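Ticket 27 – Ovley cell, left arm: gripper slips on small bottle
Opened by Jonalyn Gatchalian, Apr 16, 2021

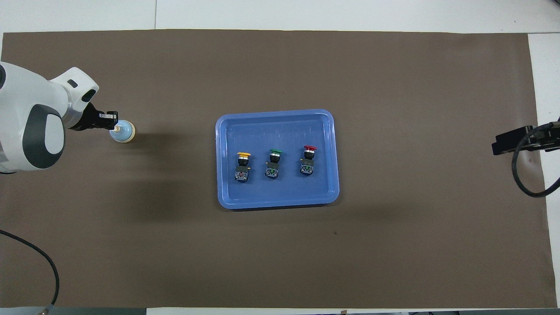 Left gripper closed on the light-blue bottle, switch tray in the middle of the paper.

Grip force was still at the January value. Raised it two steps and re-taught the pick point 5 mm lower. Ran 33 picks, 2 slips, both at the start.

Wiped the finger pads and ran the set again – no slips. Pick point saved to the Padilla recipe. Leaving the ticket open until second shift has run it.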